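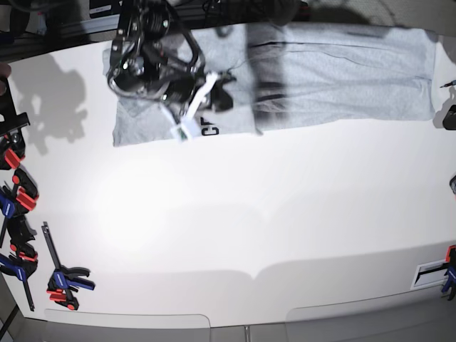

Folding table check, Cludesdale laundry room, July. The top has to be clean and level before any shirts go on it. Clamps along the left edge are in place, handles red, blue and black. The gray shirt with CF on it is spread out nearly flat, a few creases lengthwise.

- [x] Top wiped down
- [x] Clamps hand tight
- [ ] Lighting even. *Shadow across the middle of the shirt, move lamp 30 cm.*
- [x] Walkway clear

Recheck lamp before the next batch. N. Ngubane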